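Cukdale Sampling Probe Collects First Soil From Breria Crater

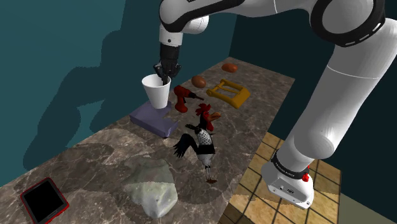

The Cukdale lander has scooped its first soil from the floor of Breria crater, mission staff said after the evening data pass. The sample came from a shallow trench dug beside the lander's east leg and was delivered to the onboard oven on the second try. Deputy mission manager Lorna Bañez said the hardest part was the last few inches, when the scoop has to come straight down over a narrow inlet. 

The first delivery attempt, made two days earlier, was stopped by the lander's own software. A force sensor in the wrist joint read higher than its limit and the arm backed away on its own. Engineers at the Gurnenham operations center went through the readings overnight and decided that a clump of soil had packed against the edge of the scoop. They sent commands to tilt the scoop, shake it lightly and try again.

"We got the signal that the oven door had closed at 4:10 in the morning, and we had mass in the chamber," Bañez said. "It's less than we planned on, but it is enough to run the full heating cycle."

The oven took in 79 milligrams of soil. It will be heated in stages up to 400 degrees Celsius while the Saavedra gas analyzer measures what comes off. The team is looking mainly for water bound up in minerals, along with any sulfur compounds. The first stage, at 200 degrees, is meant to drive off loosely held water and should finish early next week.

Breria was picked as the landing site for the fine-grained layers in its southern wall, which orbital images suggest were laid down in standing water. The lander touched down in June and spent its first weeks checking out its instruments and mapping the ground within reach of the arm.

Dust on the solar panels has cut the available power slightly, and the team has moved some camera work to midday to keep the oven schedule on track. Weather readings are still being taken every hour.

A second trench is planned on the other side of the lander, where the surface looks darker and more crusted. Bañez said digging there will wait until the results of the first heating cycle have been reviewed.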